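Ticket 499: Wrist camera drops frames when the gripper closes
Project: Tulik (student tidy-up robot)
Category: Vision / wiring
Status: Solved, leaving open for comments
Opened: Apr 30, 2020

What we saw
Live view from the wrist camera runs fine while the arm is parked. As soon as the gripper gets a close command, the picture freezes for 2 seconds, then jumps ahead. Tulik keeps moving on the old picture, so it reaches for where the cup used to be. Great for laughs, bad for our Juvton challenge run!

Setup
Camera at 60 frames per second, gripper commands sent from the Colline control board, everything logged on the club laptop. Home software build, no changes since the last good run.

Tried first, no luck
Restarted the camera service. Same freeze.
Swapped the USB cable for the spare. Same freeze, but the spare is shorter and pulls at full reach, so the old one went back on.
Turned off the object finder to free up the processor. Load dropped a lot and the freeze didn't budge. That one surprised us, we were all sure it was load.

Getting warmer
Ran the gripper open and closed with the arm parked and just watched the log. Every freeze lined up with a camera reconnect message. So the camera was dropping off and coming back – super useful to know, and we should have read the log an hour sooner.

Next we moved the camera to its own powered hub and left the gripper where it was. Ran 3 full sets of open and close. No reconnects at all. Moved it back to the shared hub and the freeze came back on the first close. I may have cheered.

Fix
Camera stays on the powered hub. Added a check to the Tang script so the arm stops if the newest picture is too old. Please pull the new script before your next session, the old one will still happily reach for ghosts.

Still to do
Tie down the hub cable so it can't snag near the elbow.
Try the close test again with the arm at full reach.
Write up the log messages for the wiki. If anybody wants to learn how to read them, this is a really fun one to start with.

Adding a wrist view for the thread. If your view looks very different, check your mount before you blame the wiring.

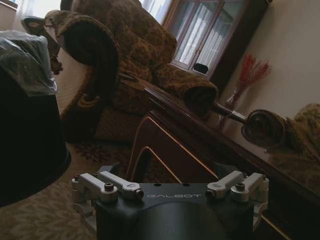 Wrist view in the living room, gripper linkages at the bottom, armchair and coffee table ahead.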